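The Iment Letter
May 4, 2011

Fake Flowers, Small Vases, and a Lot of Advice I Don't Believe

Every spring the catalogs start telling us that artificial flowers have gotten so good you can't tell them from real ones. I have been hearing this since my first apartment. I can tell, and so can you, and so can the relative who leans over and rubs a petal between two fingers before she has her coat off.

I'm not against them. I have kept some in the front hall for years, where there is no window and a real plant would give up by the weekend. What I am against is the pile of tips that comes attached. The spring folder from Zemham landed in my mailbox last month with 17 "rules for lasting arrangements," and I would keep maybe two.

Take the one about always using an odd number of stems. I have read it in every decorating column there is and have yet to see a reason given. Two stems in a narrow vase look fine to me. Four look fine if they aren't all the same height. If you want three, have three.

Or the one about filling the vase with clear gel so it looks like water. I tried it once. It went cloudy by July, it had dust in it, and I never did get it out of the corners of the vase. If the glass is clear and the stem shows, then the stem shows. A colored vase hides more, if that kind of thing bothers you.

Then there is price. Irkham sells a single spray for more than I would pay for a bunch of real ones, and the selling point is the "natural bend." You can bend most of these yourself. There is wire in nearly every stem I've taken apart, and it takes a minute with your thumbs. I bought one of theirs and one from the bargain bin at Prokopenko, bent both, and put them on the hall shelf. A visitor complimented the cheap one. I admit that is one visitor.

What does seem to matter is the size of the vase, and the columns hardly mention it. Most of us own vases that are too big, the kind that came with a florist's delivery and need a whole armful. A spray or two just slumps to one side and looks lost. The small ones you pass over at a yard sale work much better. Watch the weight, though. A light glass vase with a tall stem leaning out of it will go over the first time somebody shuts a door hard. A handful of pebbles in the bottom fixes that.

The other thing I'd stand behind is laying everything down flat before you start. Clear a table, put the stems where you can see them all, and try the colors side by side. I used to stand at the shelf poking things in and pulling them out again, and that is how the little blossoms come off. On a table you find out quickly that red next to white is easy, and that a white with some lavender in it can look a bit gray beside a plain white.

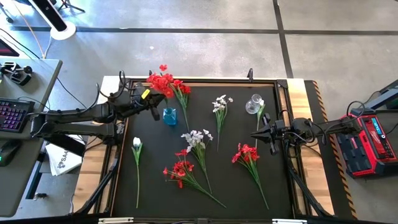

I'd put the strongest color in first and see whether it needs company at all. Red often doesn't. A white tulip is happier by itself in clear glass, in my opinion, and the fuller sprays can go behind something or be left out. You don't have to use every stem you own.

As for cleaning, Zemham's folder wants you to buy a spray bottle of something that claims to "revive" the petals. I have my doubts. A dry paintbrush takes off the dust, and for the really sad ones I swish them in cool water with a drop of dish soap and hang them over the tub. I tested that on an old stem first, and I suggest you do the same, because some reds bleed and you won't know which until the water turns pink.

Storage is the last rule in the folder, tissue paper and a labeled box for each season. If you have the closet space for that, I envy you. Mine go in a shopping bag on a hook, blossoms up, and come out a little flat. They fluff.

If anybody has found a good use for the leftover gel, write in. I still have most of the jar.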